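Looking after white and pale worktops
Steltside Home Notes
Shares 200 | Comments 4

Pale surfaces show everything. Tea, beetroot, the ink off a carrier bag. Most of it comes off with very little effort if you deal with it the same evening, and most of the damage we hear about is from scrubbing. The notes below are for ordinary painted or coated tables and worktops. Real marble needs its own treatment and we have left it out.

Everyday cleaning

Washing-up liquid and warm water does nearly all of it. Use a few drops in a bowl, wring the cloth out well and wipe in one direction so you push the crumbs off the edge. Go over it again with a cloth rinsed in clean water. Soap left behind dries to a dull film, and people often take this for wear and go out and buy a polish. Dry with a tea towel.

Wash the cloths at 60 degrees if the label allows. Don't use fabric softener on microfibre.

Tea and coffee rings

Mix bicarbonate of soda with a little water until it is like toothpaste. Spread it on the ring, leave it for 12 minutes and lift it off with a damp cloth. Don't rub. If you can still see the ring, do it a second time before trying anything stronger. Old rings may need four or five goes.

Turmeric and curry

Wipe up the oil first with kitchen paper and washing-up liquid. The yellow that stays behind fades in daylight, so if the table is near a window, leave that part uncovered for a few days. Lemon juice helps on some finishes but try it underneath first.

Pen and marker

Biro comes away with surgical spirit on cotton wool. Change the cotton wool often or you will only spread the ink about. Permanent marker can be loosened by scribbling over it with a whiteboard pen and wiping both off together while the ink is wet. Keep spirit away from varnish and open flames.

Sticky labels and tape

Warm the label with a hairdryer on low and peel slowly from a corner. A smear of cooking oil left on for eight minutes will soften whatever glue remains. Wash the oil off with soapy water. An old bank card makes a decent scraper, metal blades do not.

Grey scuffs

These are usually rubbed off a pan base or a tool and sit on top of the finish. A clean white pencil rubber takes off the light ones. Melamine sponges work too, but they are a fine abrasive and will leave a matt patch on a gloss top if you press. Put a cork mat or a folded towel down for heavy jobs.

What to avoid

Never mix bleach with vinegar or with any other cleaner. Cream cleaners are fine for sinks and too harsh for painted tables. Wax polish goes yellow on white after a year or so.

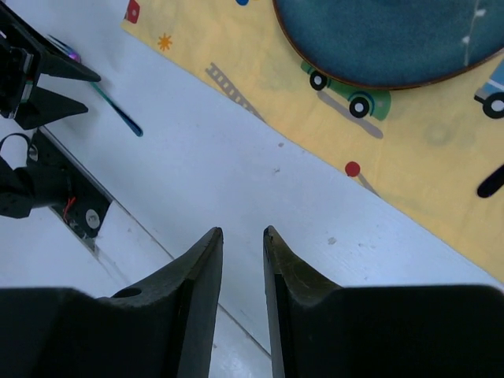

Pratinetti: The bicarb paste worked on my coffee rings after the third go, but I had to rinse twice to get rid of the powder. Does the hairdryer trick do any harm to a painted top? Mine is only emulsion with a coat of varnish over it and I don't want it to lift.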